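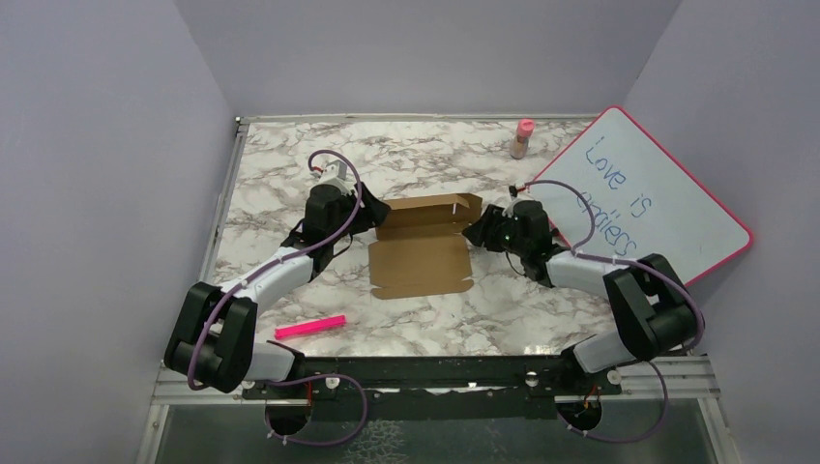
Heiðrún Hedegaard

Wed 18 August

Hello again Jhosep, and thank you for being so patient with me over the Dulten label printer. I tried what you suggested — turned the Plolis add-on off, restarted, turned it back on — and the labels still come out blank after the second page of orders. Single orders print beautifully, bless it.

I did notice one thing over my tea. Anything with a postcode typed in small letters seems to stop the whole batch, so I've corrected 16 of them by hand and those went through. We have 800 to send before the weekend, though, so could the old setting from February be put back for now? I'm at my desk until two if you'd like to ring.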